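Coworkers are teaching the robots now. How do I talk to my team about it?
Asked in Workplace & Careers
23 Nov 2023

I supervise the kitting floor at a contract packing outfit called Takance. We put small toiletries into pouches for hotels, airlines and one very demanding summer camp. In May the owners signed with an automation company, Ernwood, and since then a few of my packers have been pulled off the line for part of each shift to do "demonstrations." They pick things up with a handheld gripper, put them in a cup, take them out of the cup, and do it again until lunch. The recordings go off to train the arms we are supposed to get next year.

The target on the wall is 3000 recorded picks. We are at 695. I know this because the number is on a whiteboard and everybody walks past it on the way to the microwave, like one of those fundraising thermometers, except the prize is unclear.

My problem is the mood. Half the crew thinks the demo table is a vacation (you get to be in the office, there's a fan). The other half thinks it's digging your own hole with a nicer shovel. Two people have asked me flat out if they are training their replacement and I said "let me get back to you," which went over about as well as you'd expect. Management's line is that it's an exciting opportunity. They have not said for whom.

What do I tell people? And is it reasonable to ask for extra pay for the ones doing it? Has anyone been through this?

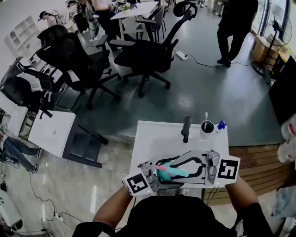

Things I've already tried: asking my boss (got a slide deck), asking the Ernwood people (very nice, very young, told me the gripper is "agnostic"), and bringing donuts. The donuts did the most good.

Ilaria Guerra

3 answers

Top answer (19 people found this helpful)

I ran second shift at a vitamin packer when we did this, with a different vendor. Some of it will apply to you and some won't.

Don't tell them it isn't about jobs. They can count. What I did was write down every task on the line and mark which ones the machines were meant to take in the first year, then I made my boss initial it before I showed anyone. Took me almost a month to get those initials. The list was a lot shorter than the rumors. Ours covered picking and placing single items and that was all. Changeovers, jams, relabeling, and the customer calling at 4:30 to swap the shampoo all stayed with people, and a year later they are still with people.

Headcount did go down, I won't dress that up. Nobody was let go but when someone quit they weren't replaced, and the ones left got the work the arm was bad at, which is the fiddly stuff. Anything soft or shiny. So the day got more annoying, with fewer easy stretches where you could just pack and talk about TV. Our folks missed that more than I expected. Talk to them about it early, it never shows up in a slide deck.

On pay: yes, ask. We got a skill differential for recording hours. The argument that worked was that the vendor throws out sloppy demonstrations, so the company was paying twice for bad ones and ought to want the good packers at that table. Put it in writing as a job duty with a name, too. Two of mine later moved into running the cells and having "demonstrator" on paper helped them get it.

Also rotate people. It's the same wrist doing the same squeeze all morning, and we had complaints inside of a couple of weeks. And take the number off the whiteboard, my god.

Comment from Ilaria Guerra: This is the first useful thing anyone has said to me on the subject. The list is getting written this weekend. The whiteboard may have an accident.

Comment: Who owned the recordings at your place? Ours were signed away in the onboarding packet along with the parking rules.

Comment (reply): Company owned them. We did get it agreed that they couldn't be used to rate anyone's speed. Ask for that one before the recording is done, after is too late.

Answer 2

Depends on your state and whether you have a union. If you have one, call them today. Changes in duties can be something they get to bargain over. If you don't have one, well, you have donuts.

Not a lawyer. I drive a forklift.

Answer 3

We had Flustel arms put in at the Suksawat warehouse where I work and they are fine. Everybody panicked for a month. Now one of them has googly eyes on it and people say good morning to it. It drops stuff. I would not worry too much, learn how to reset it and you will be the most popular person in the building

Comment: How long has it been in?

Comment (reply): since May

Comment: So give it a minute.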